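Start Werkstatt Termine Meinung Kontakt

Der Roboter darf gern langsam sein

26. Mai 2026 | Aus der Offenen Werkstatt Wanside
Lesezeit: 4 Minuten

In unserer Werkstatt gilt ein Projekt als fertig, wenn es auf dem Tisch funktioniert. Das ist eine großzügige Regel, und ich habe lange gut mit ihr gelebt. Mein Fahrroboter heißt Bamstead, er hat drei Jahre Bauzeit hinter sich und war nach dieser Zählung schon viermal fertig. Er fuhr zwischen Standbohrmaschine und Materialregal hin und her, bog vor der Spüle ab und bekam dafür Applaus von Leuten, die selbst gerade etwas hatten, das auf dem Tisch funktionierte.

Ich möchte hier für etwas Unbeliebtes werben: Wer zu Hause oder in einer Gemeinschaftswerkstatt einen Roboter baut, sollte ihn viel früher hinausbringen und ihm dort viel weniger zumuten. Gemeint ist geradeaus fahren. Auf Beton. Langsam.

Das klingt nach wenig, und entsprechend wird man in der Werkstatt angesehen. Geradeausfahren hat kein Ansehen. Auf den Projektabenden in Tramesau zeigen die Leute Greifarme, die Schachfiguren umwerfen, oder Gesichtserkennung, die zuverlässig den Feuerlöscher begrüßt. Wenn ich dann erzähle, dass Bamstead eine Strecke von etwa 114 Metern halten soll, ohne am Ende im Grünstreifen zu stehen, fragt jemand freundlich, was er danach macht. Danach fährt er zurück.
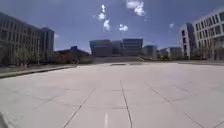
In der Werkstatt hat man überall Wände, und Wände sind für einen Roboter eine enorme Beruhigung. Der Abstandssensor meldet ständig etwas, die Korrektur greift ständig ein, und was man für gute Regelung hält, ist zur Hälfte das Materialregal. Draußen auf einer großen Fläche ist die nächste Hauswand so weit weg, dass mein Sensor sie für eine Meinung hält. Übrig bleiben die Räder, der Kompass und die Kamera, und die drei waren sich bei mir noch nie einig. Der Kompass glaubt an Norden, allerdings an seinen eigenen, den er aus der Nähe zum linken Motor bezieht.

Was das alles gekostet hat, weiß ich leider genau, weil ich in einem Anfall von Ordnung eine Tabelle geführt habe: 1.734 Euro, ohne Kaffee. Der größte Posten sind Motortreiber, die ich bei Gebremichael bestellt, verpolt, erneut bestellt und dann mit einem Aufkleber versehen habe, auf dem PLUS steht. Der zweitgrößte ist Sensorik, die ich gekauft habe, um ein Problem zu lösen, das ich nie gemessen hatte. Diesen Betrag hätte ich mir mit einem einzigen frühen Nachmittag im Freien zum größten Teil sparen können. Im April war es dann so weit, und nach wenigen Minuten lag im Protokoll, was ich jahrelang vermutet, weggeredet und mit neuer Hardware beworfen hatte: Die Räder haben nicht denselben Umfang. Ein Maßband hätte das auch gewusst.

Gegen meine Forderung gibt es Einwände, und sie sind nicht dumm. Draußen ist es umständlich. Man schleppt Akkus, der Laptop zeigt in der Sonne vor allem das eigene Gesicht, und der Schraubendreher, den man braucht, liegt in der Werkstatt. Außerdem muss man vorher klären, ob man auf der Fläche überhaupt fahren darf, und diese Telefonate führt ungern, wer lieber lötet. Ein Kollege aus der Holzecke meinte, für so etwas gebe es Simulationen. Ja, die gibt es. In meiner fährt Bamstead seit Langem tadellos, und beide Räder sind dort exakt gleich groß. 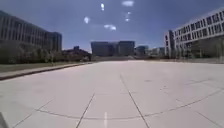 Mich stört an der Tischregel auch, was sie mit dem Ehrgeiz anstellt. Solange nichts die Werkstatt verlässt, baut man immer weiter an, eine zweite Kamera, eine Sprachausgabe, ein Display mit Augen. Bamstead hatte eine Zeit lang Augen. Sie zwinkerten beim Einschalten und brachten den Bordrechner zum Neustart, woraufhin er wieder zwinkerte. Abgeschraubt habe ich sie erst, als mir klar wurde, dass ich das Gehäuse dann auch zu Fuß über den ganzen Platz tragen muss.

Eine Fuge zwischen zwei Betonplatten ist ein besserer Lehrer als jedes Zubehör. Für einen Menschen ist sie ein Strich. Für eine Linienerkennung, die an schwarzem Klebeband auf Werkstattboden groß geworden ist, ist sie ein Angebot, und meine hat es angenommen. Ich hatte nie darüber nachgedacht, dass die Welt voller Linien ist, die niemand für meinen Roboter verlegt hat. Seitdem vergleicht das Programm jede gefundene Linie mit dem Kurs und lässt die meisten liegen. Die Änderung hat einen Abend gedauert und ist das Beste, was ich an der Software je gemacht habe.

Mein Vorschlag an die Werkstatt liegt inzwischen am schwarzen Brett, zwischen dem Töpferkurs und der Bitte, den Lötkolben auszuschalten: Fahrende Projekte kommen vor dem ersten Anbauteil einmal raus. Wer mag, bringt ein Maßband mit. Bisher hat sich jemand mit einem Rasenmäher eingetragen, und ich habe noch nicht gefragt, ob der schon auf dem Tisch funktioniert.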